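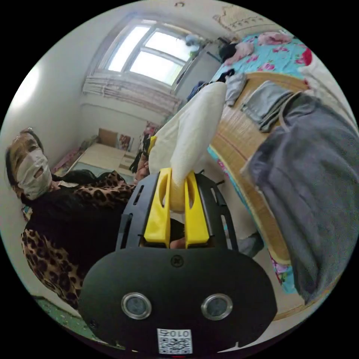 Sprechernotizen: Schlafraumklima im Altbau. Feuchte, Lüftung, Innendämmung
Stand: 3. August 2025
Vortrag: Yeshi Berhe, Ingenieurbüro Berhe
Dauer: 20 Minuten, danach Fragen

Folie 1, Titel
Begrüßung kurz halten. Dank an Marlene Furtado für die Einladung. Hinweis: Folien liegen nach der Veranstaltung beim Tagungsbüro, Messprotokolle auf Anfrage.
Abgrenzung gleich zu Beginn: Es geht um kleine Schlafzimmer in Mauerwerksbauten mit nachträglich erneuerten Fenstern. Fachwerk und Neubau bleiben außen vor.

Folie 2, Ausgangslage
Ein schlafender Erwachsener gibt je Stunde mehrere Dutzend Gramm Wasserdampf ab. Der Wert schwankt mit Raumtemperatur und Bettzeug, für die Auslegung genügt die Größenordnung. Bei geschlossener Tür und dichten Fenstern steigt die relative Feuchte in den ersten Nachtstunden steil an und flacht dann ab, weil Putz, Matratze und Textilien puffern.
Auf die Pufferung erst auf Folie 6 eingehen. Falls jetzt schon gefragt wird: verweisen.

Folie 3, Untersuchtes Gebäude
Wohnhaus Kaserbridge, Baujahr 1859, Vollziegel, straßenseitig Stuckfassade. Außendämmung scheidet damit aus. Fenster wurden vor der Untersuchung getauscht, ein Lüftungskonzept lag nicht vor.
Schlafräume nach Norden, kleine Grundfläche, jeweils eine Außenwand, teils zwei. Die Eckräume sind der ungünstige Fall und tragen den größten Teil der Auswertung.
Grundriss zeigen, Eckraum im zweiten Obergeschoss markieren. Auf diesen Raum beziehen sich alle folgenden Diagramme.

Folie 4, Messaufbau
Kombifühler für Temperatur und relative Feuchte, Raummitte und Außenecke. Zusätzlich Oberflächentemperatur in der Außenecke unten, knapp über der Fußleiste. Kohlendioxid nur in Raummitte.
Aufzeichnung mit Maveo, Abtastung alle 20 Sekunden, gespeichert werden Mittelwerte. Ausgewertet wurden 228 Nächte. Nächte mit Datenlücken sind darin nicht enthalten.
Kalibrierung: Vergleich mit Salzlösungen vor und nach der Messreihe, durchgeführt von Tsegereda Derese. Drift lag innerhalb der Herstellerangabe. Keine nachträgliche Korrektur.

Folie 5, Ergebnis Feuchteverlauf
Diagramm zuerst wirken lassen, dann Achsen erklären. Links Dezember, rechts Übergangszeit.
Entscheidend ist die relative Feuchte an der Oberfläche. Der Wert in Raummitte bleibt meist unauffällig, auch in Nächten, in denen an der Eckoberfläche die Schwelle von 80 Prozent überschritten wird. Ein Hygrometer auf dem Nachttisch ist zur Beurteilung des Schimmelrisikos also nur bedingt geeignet.
Überschreitungen treten gehäuft hinter Möbeln auf. Der Schrank vor der Außenwand verringert den Wärmeübergang, die Oberflächentemperatur fällt, der Luftaustausch dahinter ist gering.
Nicht behaupten, dass jede Überschreitung zu Bewuchs führt. Dauer und Untergrund gehören dazu.

Folie 6, Pufferung
Kalkputz gegen Gipskartonvorsatzschale mit Dispersionsanstrich. Der Kalkputz glättet die Tagesspitzen, der Mittelwert über die Woche ändert sich kaum. Pufferung ersetzt keinen Luftwechsel.
Kurvenvergleich stammt von Ánh Phùng. Quelle mündlich nennen, steht auf der Folie zu klein.

Folie 7, Varianten Lüftung
a) Stoßlüftung morgens und abends. Funktioniert bei konsequenter Ausführung. Im Messzeitraum wurde sie unregelmäßig durchgeführt.
b) Fensterfalzlüfter. Geringer Volumenstrom, abhängig vom Winddruck. Im Eckraum brauchbar, im Raum mit einer Außenwand bei geschlossener Tür kaum wirksam.
c) Überströmung zum Flur mit Abluft im Bad. Stabilster Verlauf. Türblatt muss gekürzt oder mit Gitter versehen werden, Schallschutz beachten.
d) Dezentrales Gerät mit Wärmerückgewinnung. Geprüft mit einem Gerät von Mistetti. Kernbohrung in der Stuckfassade war genehmigungspflichtig, daher nur hofseitig ausgeführt.
Keine Rangfolge vorlesen. Tabelle stehen lassen.

Folie 8, Innendämmung
Kalziumsilikat, vollflächig verklebt, ohne Dampfsperre. Oberflächentemperatur in der Ecke steigt deutlich, dafür sinkt die Temperatur im Mauerwerk. Balkenköpfe gesondert nachweisen. Einbindende Innenwände mit Dämmkeil versehen, sonst verlagert sich die Kältebrücke.
Hohlstellen beim Verkleben sind der häufigste Ausführungsfehler. Klopfprobe im Leistungsverzeichnis festschreiben.

Folie 9, Kosten
Nur auf Nachfrage. Preise beziehen sich auf die Ausschreibung des Objekts und sind nicht übertragbar. Zuständig für Rückfragen ist Marleny Montoya.

Folie 10, Empfehlungen
Bei Fenstertausch Lüftungskonzept vor der Bestellung erstellen.
Schränke nicht vor Außenecken. Wo es nicht anders geht, Wandabstand einhalten und den Sockel offen lassen.
Schlafräume im Winter nicht über die offene Tür aus dem Wohnraum mitheizen. Die einströmende Luft ist warm und feucht und kühlt an der Außenwand ab.
Oberflächentemperatur mitmessen, mindestens an einem Punkt.

Reserve, mögliche Fragen
Luftentfeuchter: als Übergang nach Wasserschaden sinnvoll, im Dauerbetrieb nicht.
Infrarotheizung an der Außenwand: nicht untersucht.
Matratze auf dem Boden: eigener Fall, die Unterseite wird ähnlich kalt wie die Fläche hinter dem Schrank. Lattenrost verwenden.
Übertragbarkeit auf Südräume: eingeschränkt, solare Gewinne fehlen in den Daten.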